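4.2 Do sign-offs show that a check was done?

Most studies of ramp and hangar error treat the signed task card as evidence that the step was carried out. We are less sure. A signature tells us that someone held the card and a pen. Whether the person looked inside the panel is a separate matter, and the records we were given at Stengate and Wosholm cannot settle it.

The set holds 3520 closed cards from the two stations, all for line work on turboprop aircraft. Quezada's earlier reading of the Wosholm cards found very few late or missing signatures and took this as a sign of good discipline. The same figures would appear if staff signed in batches at the end of a shift. Six of the technicians we spoke to at Wosholm said that they did so when the stand was busy, and one of the two shift leads saw no harm in it. Interviews have their own faults, of course, and people may say what they think a researcher hopes to hear.
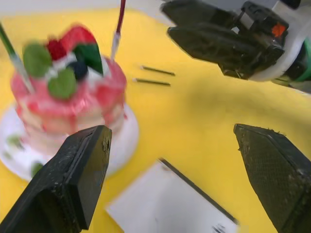 Figure 3. White card on a yellow cloth, between two black gripper fingers.

A second difficulty lies in the training records. Stengate moved its refresher course from classroom to screen in April, and the Ulloa report credits the change with a fall in repeat defects. The fall began before the course was moved. It also came at a time when the station lost its oldest airframes, which had produced more than their share of repeat work. Poduval makes the fair point that a course can help even where its effect is hard to separate from everything else going on. We accept this, but a claim that cannot be separated from the retirement of old aircraft should not be used to justify buying the same course for every station.

The Brorance scoring sheet, used at both sites, does little to help. It asks supervisors to rate "awareness" from 1 to 6 without saying what a person at 3 does differently from a person at 4. Supervisors at Stengate rarely gave anything under 5. At Wosholm the scores were lower and more spread out, although the defect rates were much alike. We have left the scores out of the comparison in Section 5 and used only card times and defect reports.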